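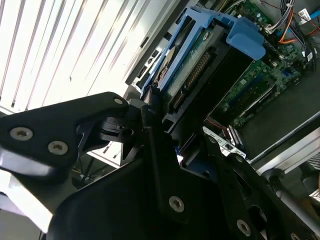
Was the lime avenue at Drelloldale planted in 1919 as a war memorial?

Probably part of it was, but I could not find anything written before 2000 that calls it a memorial, and some of the trees look far too young.

The story is on the board by the park gates, on the back of the town map and in the booklet sold at the Babalola tea room. All three say the same thing in nearly the same words: in 1919 the people of Drelloldale planted 221 limes along the Drutell road, one for each man who did not come home. I grew up with this story and walked to school under those trees. I chose it for my project thinking it would be easy.
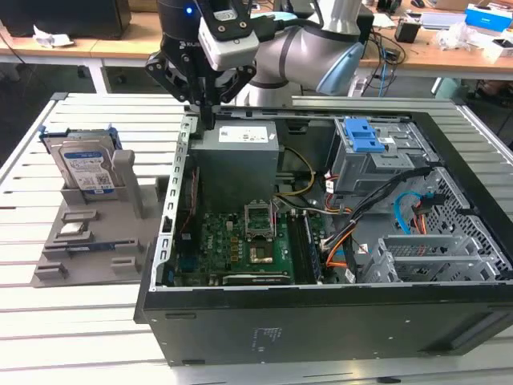
Kwok-wai Ng
Local History Project, final report
2018-03-29

Where the story comes from

The booklet gives no sources. The board gives the booklet as its source. The map was printed after the board and copies a spelling mistake from it ("rememberance"), so I am treating the three of them as one witness. The oldest version I found is a page in a parish newsletter from 2000, written to raise money for new benches. It says "it is remembered locally that" and then gives the number. It doesn't say who remembered it.

What the records say

The parish minutes for 1919 are complete and quite readable once you get used to the clerk's hand. Trees come up in March, when the council agreed to pay for "limes for the Drutell road, to replace those lost". Lost to what, the minutes don't say. I had hoped for a mention of the war here. The next item is a complaint about a drain.

The stone cross in the churchyard is the memorial people at the time wrote about. There are pages on it: the cost, the mason, an argument over whether to list the names by rank. If an avenue of trees had been meant for the same men, I would expect it to turn up somewhere in that argument, and I couldn't find it.

The number

The cross does not have 221 names on it. It has far fewer, and Drelloldale was a small place. I was told in the tea room that the number takes in the villages round about. That may be so, but their own crosses list their own men, and adding them up still falls short.
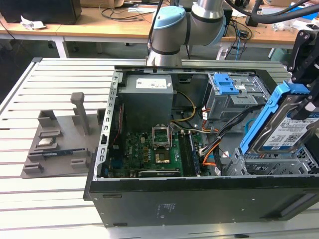 Fig. 3. Desktop tower with its side panel off and a hard drive in a blue caddy.

The trees themselves

I measured the trunks at chest height with a tape and compared them with a growth table from the library. I don't trust this method much. Limes on wet ground grow faster, and the bottom end of the road floods. Even so, the thinnest trunks, near the Bruvo garage, can't be close to 100 years old unless the table is badly wrong. The thick ones at the church end might be older than 1919, which would fit with "to replace those lost".

What I think

Some limes were planted that year, in a row that was there already. The rest of the story seems to me to have been added later, perhaps in good faith. I can't prove that. The minutes for the years just after are missing two books, and a letter or a speech could be sitting in somebody's loft.

My tutor asked if the board should be changed. I would take the number off it and leave the date. I would also like somebody to fix the spelling.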